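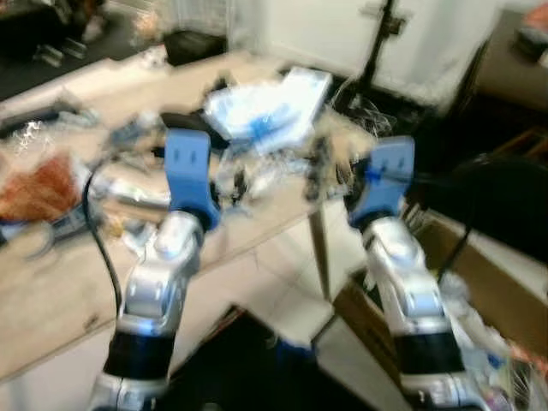 May
By Kuo-hua Fu
4 min read

Tamerell gallery: two-arm reaching on a cluttered table

Tamerell is our study of how much fast arm motion a grasping policy can tolerate in its training images. The policy sees the table from a head-height view and controls two arms with blue fingers. The entries below follow the work from collection to test, with the result at the end. The full write-up is in preparation at Flulcombe.

Workspace
Light tabletop, with tools, packaging, cables and clear plastic wrapping left on it. Clutter was part of the protocol. Operators were told not to tidy between episodes unless an item had fallen to the floor.

Fingers
Blue, curved, one facing the other across the gap. The same pair was used for the whole study, so wear on the contact surface is a possible confound and is discussed in the write-up.

Approach phase
Both arms enter from the near side of the table and move at full speed until the target is between the fingers. Motion blur is heaviest here. The arm positions are still known from the joint readings, so the blur affects what the policy sees but leaves the recorded action unchanged.

Packages as targets
Small boxes and packets made up most of the target set. A box lying at an angle is harder than one square to the table edge: the two arms must agree on a grasp axis before either one makes contact.

Distractors
Cables and thin wrapping caused most of the false starts. Clear plastic is difficult in a sharp image and worse in a blurred one. We kept these episodes if the operator recovered without outside help.

Collection
We recorded 3350 episodes with the Grecu teleoperation software. Operators worked in short blocks and changed places between blocks. Each episode ended when the target was lifted clear of the table or when the operator gave up.

Filtering
After removal of episodes with dropped packets or a missing joint stream, 3000 remained. Blur was not a reason for removal. An earlier pass had discarded blurred approaches automatically, and the resulting policy hesitated just above the clutter, in the part of the motion it had rarely seen.

Blur score
Each image received a score from the local contrast of the table region only. Scoring the whole image was misleading. A sharp background behind a moving arm raised the score, and the fingers themselves could be smeared beyond use.

Training conditions
Three policies were trained with the same network and the same number of updates. The first used all images. The second dropped images below the blur threshold. The third kept all images but gave the blurred ones less weight in the loss.

Held-out set
From the filtered episodes, 500 were set aside before any training and used only to compare predicted and recorded actions. The split was made by collection block, so no table arrangement appears on both sides.

Physical trials
Each policy was given 40 trials on the real table. The arrangement was reset by hand from a reference photograph. Cables could not be restored exactly, and we made no attempt to correct for this in the analysis.

Result
The reduced-weight policy had the lowest action error on the held-out set. In the physical trials it was level with the policy trained on all images. The policy trained without blurred images was clearly worse than both, and most of its failures came before contact. It slowed early, drifted to one side, and closed one finger ahead of the other.

Lighting check
Tuvemen lent us a brighter lamp for a short follow-up. Shorter exposure reduced the blur, as expected, but the ranking of the three policies did not change. The follow-up was small and should be read as a check on the main result.

Open items
We have not separated blur caused by the arms from blur caused by movement of the viewpoint. The score treats them alike. A second collection with a fixed viewpoint is planned on the same table, using the same fingers and the same stopping rule. Soft targets such as bags and cloth were left out of this study and will be collected separately.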